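March 4, 2023

Got home at seven and ate standing up. I want to get today down before I lose the order of it.

We are still on kitchens at Polance. I thought we would be through with them by now. The job is the same as it was in the fall: Egan is the software that is supposed to learn to put a kitchen back in order, and before it goes near a real one it does its work in rendered ones. I used to build those kitchens by hand. I placed every plate and every bottle, saved the room, and went on to the next. Since January, Nikari places the objects and I check what it made. So my day is looking at rooms and pressing pass or return, and writing a line when I press return.

The queue stood at 788 when I sat down. I did 138 before lunch. Last year I would have been pleased with 4 finished kitchens in a day, so I can't say the thing doesn't save time. My eyes were bad by eleven and I took the long way to the coffee machine twice.

The one I spent the most time on was 3841. It has the concrete sink with the long drainboard, marble counter, black faucet. I know that sink well. It was one of the last I modeled before the change, and the grooves took me most of a week to get right, because the middle two curve in toward each other and the tool kept making a pinch where they met. Nikari uses it a lot. I like seeing it come up, though I have not told anyone at work that.

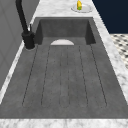 What I am supposed to judge is whether a room makes sense for the task attached to it. The task text comes in a box on the right side of my screen, and today half of them were some form of "clear the counter and put things away." Then I have to decide whether the things in the room are things a person would put away, and whether there is a place for them. It sounds easy. After fifty of them I start to lose my feel for what a kitchen looks like when people live in it. I came home tonight and stood looking at my own counter, at the mail and the pill organizer and the pan from yesterday, and thought I would have returned it as cluttered.

The guidelines changed again at noon. We no longer return a room for having too little in it. The note said bare storage is fine as long as one item can be reached. I had returned a lot of rooms this week for that exact reason, and they will all come back into the queue, so the 788 is not a true number anymore. I wrote to ask if the old returns could be passed in one batch. The answer was that someone has to look at each one. I suppose that someone is me.

So I went back through the cabinet views in the same kitchen with the new rule next to me. Under the old rule I would have sent it back without thinking. I passed it.

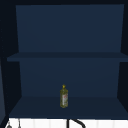 Wall cabinet in 3841, one bottle on the bottom, nothing on the shelf. Passed under the new rule.

At two we had the call with the Stoselau office. They have been on Nikari longer than we have, and their side of the room looked thin to me. Five people where there used to be a full table. It was explained that the others moved to testing. Our lead asked what the checking would look like by June, and they said they expect the system to pass most rooms itself by then and send a person only the ones it is unsure of. Everyone on our end got quiet and then we talked about file naming for twenty minutes.

I don't know what I think of it. I am not afraid for the job exactly. There was a mention of training on the testing side and I put my name on the sheet before I left. But I was hired because I could make things, and I have not made anything since before Christmas. When I open the modeling program now I have to hunt for the shortcuts. Pressing pass is not hard, and I am paid the same for it, and I am more tired at night than I was when I built the sink.

The other change is the talking. When we built by hand we were always turning around to ask each other something, how deep is a drawer, does this look like a real hinge. Now we all wear headphones. I ate lunch at my desk and only noticed when I was throwing out the bag.

Things for tomorrow. Start on the old returns, oldest first. Ask if the task text can be made larger. Bring the eye drops. Call the dentist back before nine.

Rain most of the evening. I did the dishes and left the mail where it was.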